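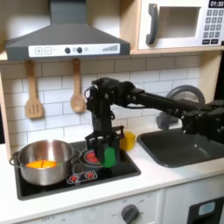 The play kitchen, hob and sink side, with the steel pot on the left.

Keeper's Diary, Irkell Toy Library
April 15, 2020

Stock entry continued. The register stood at 2,487 pieces when the office opened, of which 2,314 have now been examined and marked as present. The remainder are for the most part dolls' clothing and the farm animals, which are kept in the tall cupboard and will be taken together.

The morning was given to the play kitchen. It is entered in the register as a single item, a practice which began before my appointment and which I have not found helpful. A borrower who returns the kitchen without its spoon has, on paper, returned the kitchen. I have accordingly opened a separate page for it, with the fixed parts listed on the left and the loose parts on the right, and I propose to do the same for the shop counter and the post office.

Fixed parts. The hob, sink, tap, hood and oven are all entered. The printed red rings on the hob are still bright. I had expected more wear on the sink, where the younger children like to stand and scrub, but a wipe with warm water and a little soap was sufficient. The grey grout of the tiled back wall was gone over with a soft brush. The tiles had collected a fine dust along the upper rows, behind the hood, where a cloth does not easily reach, and I have added the brush to the cleaning box so that the next person need not go looking for one.

The hood has its plus and minus buttons and both of its black knobs. I record this in particular because the Vulport branch reported last year that a knob on their own kitchen had come away and could not be matched. Our knobs were tried by hand and are firm. The left one turns a little more freely than the right, as it has done for as long as I have been here, and no action is needed.

The microwave display reads 01:30, and so I have written it down. A child once asked me at the desk whether it was always half past one in the kitchen. I replied that I understood it to be a cooking time, one minute and thirty seconds, and the child considered this and said that it was too long for soup. I do not know which of us was right. The number buttons on the keypad are all legible.

The oven knob carries temperature markings which have grown faint. The word OFF can be read without difficulty. I considered whether the markings ought to be redone with paint and decided against it. Paint on a part which is handled so often would need to be of the proper kind, and the last tin we had of that has dried up. A note has been placed in the purchasing folder.

Loose parts. The following were entered before noon:

Pot, stainless steel, with handle to either side
Spatula, wooden, slotted
Spoon, wooden
Cup, yellow
Bottle, small, dark purple
Orange food piece, with pale line across the middle
Green piece, plastic, rounded

The pot polishes well. It was washed, dried at once and buffed with the yellow duster, and the result is a credit to whoever chose it. I am of the opinion that the steel pot should be kept even when the rest of the kitchen is eventually replaced. Children notice the weight of a real pot and the sound of its handle, and parents have remarked on it more than once.

The orange piece has caused some discussion. The old card calls it "orange, half". The label on the food basket calls it "citrus". Kiều Ông, who came through at eleven with the post, was of the view that it could pass for a slice of carrot if nobody looked too closely, and that her own son had served it to her as cheese. I have entered it under its colour alone and added the words "usually served from the pot", which is where it is generally to be found. The green piece has been treated in the same way. I should like it to be called a pepper, but I have no paper to support this, and a register is not the place for preferences.

The two wooden utensils were returned to their hooks under the hood, the spatula to the left and the spoon to the right. This order is to be kept. It is the order shown on the instruction card, and when the two are changed over the spoon tends to be taken for missing by anyone checking at speed. Both were rubbed down lightly with a dry cloth. Neither should be left to soak. I have now written this on the card in capitals, having asked for it politely on three earlier occasions.

Correspondence. A letter was received from Bălan, the supplier of our shelving, confirming that the replacement brackets will be sent in the last part of April. They regret the delay. I have replied that the delay is understood, and have asked them to state the bracket depth in writing, as the previous set was too shallow by the thickness of a finger and could not be used.

A second letter, from the Karier playgroup, asks whether the kitchen may be lent to them for a full season and not for the usual fortnight. They offer a deposit of 500, against our present rate of 100. I am not opposed in principle. The kitchen is heavy, however, and each journey loosens the shelf a little; a single long loan would be kinder to it than many short ones. Against this must be set the disappointment of our own families, for whom it is the first thing asked after. I have drafted a reply which commits the Library to nothing and will read it again tomorrow before it is signed.

Afternoon. The new page was copied out fairly and placed in the register behind the old entry. The old entry has been left standing, with a line in red ink directing the reader forward. I do not hold with removing pages, even poor ones.

I then began on the food basket and made less progress than I had hoped. A good many pieces have come to us over the years by way of gifts, and they do not agree with one another in size. There is a pea pod longer than the loaf. There is an egg which opens, and whose inside has been lost, and an egg which does not open and never has. I set these out on the long table in groups — fruit, vegetables, bakery, uncertain — and by four the last of these was the largest. Kiều Ông suggested that the children be asked to sort them, and I have noted the suggestion with thanks. It may well be quicker.

Matters to be carried forward: paint for the oven knob; reply to Karier; bracket depth from Bălan; a lidded box for the uncertain food; fresh hooks, two, to be held in reserve against the day when those under the hood give way. The yellow duster is to be washed.

The lamp over the desk flickered again at half past four. I have changed the bulb, and it continues to flicker, so the fitting will have to be seen to. Office closed at five. Keys returned to the drawer and the book signed.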